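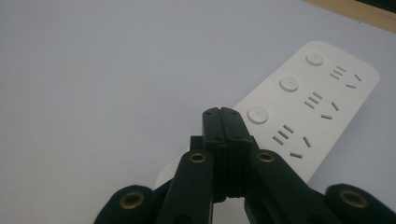
Power Strips With a Button for Every Outlet: Do We Need Them?

I run a small page of desk gear that I have either bought, borrowed or been talked into. Power strips were never meant to be on it. Then Kanchan Prajapati moved her sewing business into the room next to mine in September, and within a week I had heard more about individually switched outlets than I wanted to.

The pitch goes like this. An ordinary strip has one switch, so everything on it lives or dies together. Give every outlet its own button and you can kill the lamp and leave the router alone. You will save power. You will save money. You may even become a calmer person, if you believe the back of the box.

I don't, much. But I looked into it, and these are my notes on the strip at the top of the gallery.

The buttons
Three outlets, three round white buttons, one beside each. I'll give it this: you can tell which button goes with which outlet by where it sits. I have used strips with the switches bunched at one end, and those are a guessing game. What I don't care for is white on white. A tiny dark dot in the middle of each button is all the marking you get there, and I'd like something I can read from a standing position at 11 at night. A colored ring would do. So would a plain number.

The outlets
Each position has a set of three short parallel slots and, next to it, a pair of slots set at angles in an open V. The sellers love a face like this because they get to use the word "universal." I'd be slower with it. A plug going into a slot tells you about the shape of the plug. It tells you nothing about the voltage your hair dryer was built for, or whether the ground is connected to anything. Read the rating label on the strip, then the one on the appliance. If either is missing, put the strip back on the shelf.

The spacing
The old complaint, and I'm going to make it again. Phone chargers have grown fat. Put one wide adapter in the middle position of any three-outlet strip and you may find you own a one-outlet strip. Bring your bulkiest charger to the store and hold it up against the thing. Bhupendra Kanaujia does this with a laptop brick in his coat pocket and has been asked to leave only once.

The finish
Matte white, rounded corners, long and plain. It looks tidy on a pale table, I admit. White plastic also picks up every gray thumbprint, and most strips end up on the floor behind a desk with the dust and a lost pen. Paying extra for looks makes sense if it's going to live on top of the desk, where Kanchan keeps hers. Mine is behind a filing cabinet. It could be purple.

The savings
I put a plug-in meter on my own desk lamp, speaker and monitor, all switched off but still plugged in, and left it there for 30 days. The reading was so small that I checked whether the meter was working. It was. Your old stereo may be hungrier than my monitor, so measure it before you believe me or the box. Any seller who quotes you 1,000 of anything saved per year should be asked what was plugged in.

Where it does make sense
Kanchan's iron. She wants it dead when she leaves the table, and she wants her work light on. One button under her hand beats crawling to the wall, though I still pull the plug on anything that gets hot, and I told her so. An iron is a heavy load for a strip in any case. Hers now goes straight into the wall outlet, which leaves the clever buttons in charge of a light and a radio.

Letters
Babita Semwal writes that she has used the same single-switch strip since college and sees no reason to change. Neither do I, Babita, provided the cord is sound and the plugs still grip. Hemant Mathur asks if he can run one switched strip off another to get more outlets. No. Please don't.

Next time, cable clips, which I also have doubts about.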